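Plerari Woven Baskets and Sorting Tray Set

Home > Storage > Shelf and Counter > Woven Baskets

Set of two rectangular baskets plus one serving and sorting tray
Basket colors: dark brown and orange-tan
Tray color: light green
Item number: 1805

We have carried Plerari baskets in one shape or another for a good long while now, and this set is the one we find ourselves sending people home with when they come in saying they just want the bathroom shelf to look nicer (or the playroom, or that one stretch of kitchen counter where everything ends up!). You get two shallow rectangular baskets, one in a deep dark brown and one in a warm orange-tan, and a light green plastic tray with a raised rim and rounded corners. They look lovely lined up together, and they're just as happy living in three different rooms.

The baskets have sloped sides, so they open up toward the top and you can see what's in them without digging. Both have the same rolled rim, which is comfortable to hold and gives you something to grab when you're pulling a basket off a shelf that's a little too high. Yi-chun Kuo, who picks out our storage line, kept one of each by her own front door for a whole winter before we ordered the first 100, mostly full of gloves and dog leashes, and she still has them.

As for the tray, it started out as an extra. We used to sell the baskets alone, and then so many customers wrote in asking for something flat to go with them that we put the green one in the box for good. It's a carry-things-from-here-to-there tray. Hand towels rolled up for guests, a child's spoon and pretend bakery, a soft toy waiting to go back upstairs – all of that can sit on it together until you have a minute to put each thing where it belongs. 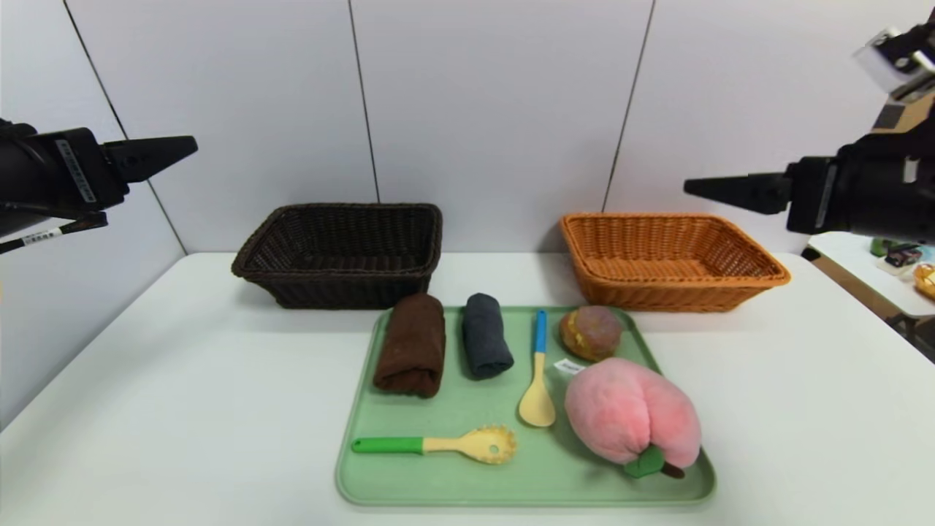 A word about towels, as we get asked every September when people start getting the guest room ready for the holidays. Rolled towels stand up very nicely, and the trick is to fold the towel in half the long way first, then roll it firmly from one short end and tuck the loose edge toward the back. Hand towels are the easiest to start with. Big bath sheets are going to be too much for a basket this shallow, and for those we'd send you over to the Bukis floor hamper, which is deeper and has a lid.

For toys, the low sides are a real help. Little ones can reach in and see everything, and they can put things back too (we make no promises about whether they will). Plenty of families give each basket a job by color, play food in the orange-tan one and everything soft in the dark one, and let the tray be the table for the tea party in between.

Choosing a spot for the dark basket

The dark brown is the one that surprises people. On a computer screen it can look close to black, and in a dim hallway it reads that way in person as well, but set it down on something white and the brown comes right up. It has a thick rim and a close weave all the way across the floor of the basket, and it does well in places where a lighter color would feel like too much – under a bench, on a bookcase, next to the coffee things.
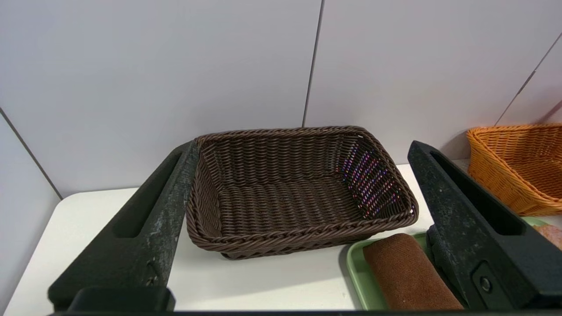
If you'd like more of one color, just leave a note when you order and we'll do our best to swap. We can't split the set into single pieces through the website, but you're always welcome to call the shop and see what we have loose on the shelf.

Care

Shake the baskets out over the sink or the porch and go over the weave with a soft dry brush. For sticky spots use a damp cloth and let the basket air out before you fill it again. Please don't stack heavy things on the rims. The tray can be washed by hand with regular dish soap.

Goes well with

Bukis floor hamper, tall
Ondieki cotton hand towels, sold in pairs
Custov clip-on basket labels, pack of four

Shipping and returns

Sets go out nested in one carton with paper between the pieces, so give the baskets a day out of the box to relax if a rim looks a bit pressed. Orders placed before noon usually leave the same day. Unused sets can come back to us within a month, and if you've lost the carton any sturdy box will do.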